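4.2 Where the cutlery lives between meals

When we first sat down to plan the Firkcombe study we had rather assumed that the interesting part of laying a table would be the plate. It is, after all, the largest thing in a place setting, and in the older household manuals it is the thing from which everything else is measured. By the end of our first fortnight of interviews we had quietly changed our minds. The people who were kind enough to talk to us, over a good many cups of tea, hardly mentioned their plates at all. What they wanted to tell us about was the cutlery: where it was kept, who had moved it, and why the drawer was a disgrace.

We therefore went back to the 3,000 diary entries gathered for the earlier Clerkwood survey and read them again with storage in mind. Of these, 1,917 mentioned cutlery in some way, and a pleasing number of the writers had gone on at length. From their accounts we drew up 8 kinds of storage, running from the divided drawer through to the jar on the windowsill, and including the open rack that is brought to the table and left there for people to help themselves. It is this last kind that concerns us in the present section, as it blurs the line between putting away and laying out, and our diarists were often unsure themselves which of the two they were doing.
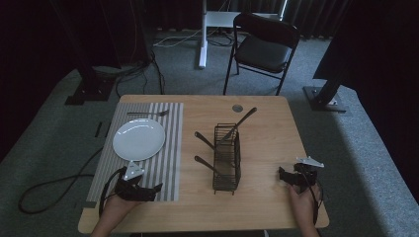
Figure 3. A single place setting with a wire utensil rack beside it.

The habit of keeping a rack on the table seems to go along with a relaxed view of when a table is "laid". Czarnecka, in her long essay on the breakfast table, draws a firm distinction between the setting and the supply, the first being what belongs to one diner and the second what belongs to everybody. It is a useful distinction and we have leaned on it a great deal, though our diarists would not always have recognised it. In the arrangement in Figure 3 the fork lies above the plate, crosswise, on the striped mat, while the knife is still in the rack, so that the setting and the supply each hold one half of what most British households would call a pair. Entries describing just this sort of halfway state were far commoner than we had expected. One diarist wrote that she put out forks for everyone and let them "fish for a knife if it's that kind of dinner", and we have adopted her phrase in our coding notes with some affection.

The placing of the fork deserves a word or two as well. A fork laid across the top of the plate is, in formal usage, generally meant for pudding, and the guides are fairly strict on the point. In the diaries the same position turned up for plain reasons of room. People with narrow mats, or with an elbow to spare for a child on either side, pushed the fork up to the top simply to keep the sides clear. We would gently suggest that position alone is a poor guide to what a piece of cutlery is for, and that anybody coding photographs or drawings of tables should note the size of the mat and the plate before reading any manners into the fork.

There remains the matter of the open rack itself, which divided opinion more sharply than any other item we asked about. Its friends liked being able to see at once what was clean and what was missing. Its critics complained that handles poked out at all angles and caught on sleeves, and several admitted that they had given theirs away on that account. A smaller group of 25 had kept the rack but moved it to the sideboard, where it went on supplying the table from a little way off. We had no separate heading for these households at first and counted them with the tabletop racks, a decision we came to regret and which we have put right in the revised tables. The effect on the totals is slight, but the sideboard households differ noticeably in who does the laying, a point taken up in section 4.3.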